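Password reset mails from Fitico that I did not request

nour_k
Hello all. I am a customer of Fitico, the small broker, for eight years. Last night I received three mails with the subject "Reset your password". I did not ask for any of them. The links go to the real domain, I compared it letter by letter. I can still log in and my positions look the same as before. Is anybody else receiving these? I would like to know before I call, because the last time I waited 40 minutes on the line.

Nour Khasawneh

wiegand_fan
Same for me, two mails. I ignored them. Anybody who knows your address can press the "forgot password" button. It is annoying, but it is not a break-in.

gsayegh
I do not agree that we should ignore it. I have a separate mail address which I use only for Fitico and for nothing else. It is not written anywhere. This address also received a reset mail. How did a stranger learn it?

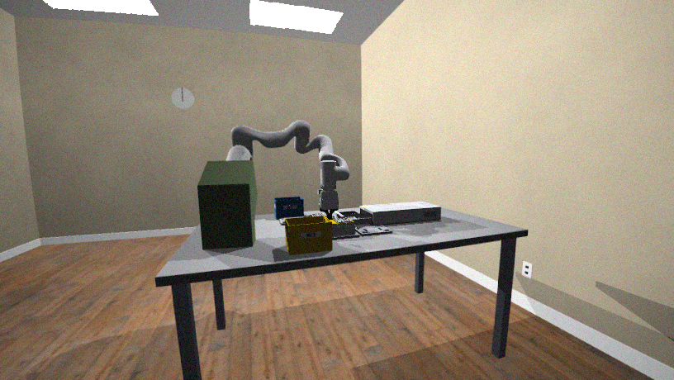

Last edited by gsayegh on 7 February 2011; edit reason: spelling

To add to my post: I looked in the login history (Settings, then Security, then Recent Access). There is one failed attempt in October from a network I do not know, and after that nothing until the mails. Please look at yours also and write here what you find.

wiegand_fan
A separate address is a good habit but it can be guessed. If yours is fitico@yourname.com then a child can guess it.

gsayegh
It is not like this. It has random letters and numbers, and the password manager made it for me.

Tolmer
Then the list came from them, or from a company that sends their newsletters. I received the newsletter from Nadaditz on behalf of Fitico last autumn, it was written in small letters at the bottom. If Nadaditz lost the addresses, the trading accounts themselves can be safe.

nour_k
Thank you, I did not know about Nadaditz. I checked Recent Access. Mine shows only my own logins, from home and from the office. I changed the password anyway, and also the security question. My old answer was the name of my school, and this is easy to find.

wiegand_fan
Now everybody changes the password in a panic. If you click on a link in a mail to do it, you are doing exactly what a thief wants.

nour_k
I did not click on any link. I typed the address by hand. Please read before you answer.

wiegand_fan
Okay, sorry. It was for the others who read this. 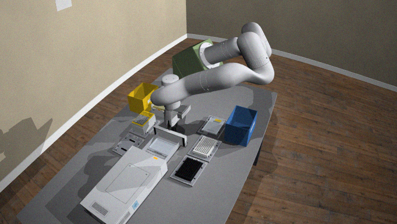 Robot arm over the long table (simulation)

Tolmer
Did someone call them already? I am at work and cannot.

gsayegh
I called. The lady was polite, but she read from a paper. "We are aware that some customers received messages and there is no sign that accounts were entered." I asked if the addresses were stolen and she said she cannot comment. I asked for a ticket and the number ends with 910, if somebody wants to mention it.

ernar_user
I moved to Ernar last year for this kind of reason. There you get a small device that shows a new code for every login. It costs 28 dollars, one time. With Fitico it is still only a password, and I think for a broker this is too little.

wiegand_fan
And when you lose the device, you wait a week for a new one while the market falls. I prefer a long password.

ernar_user
I have lost it once. They gave me access by telephone on the same day.

gsayegh
Can we stay with the subject, please. To say "no sign that accounts were entered" is not the same as to say "nobody took the address list". I want a clear answer in writing and I have sent them a letter. When they reply I will copy it here.

Ghassan Sayegh

nour_k
I will do the same. One more question: does it help if I ask them to block transfers to new bank accounts? I believe there was such an option on the paper form when I opened the account, but I do not find it on the website.

Tolmer
Yes, it is still possible, but only by signed form. Ask for the "fixed payout account". I have it, and it took them a few days to set up.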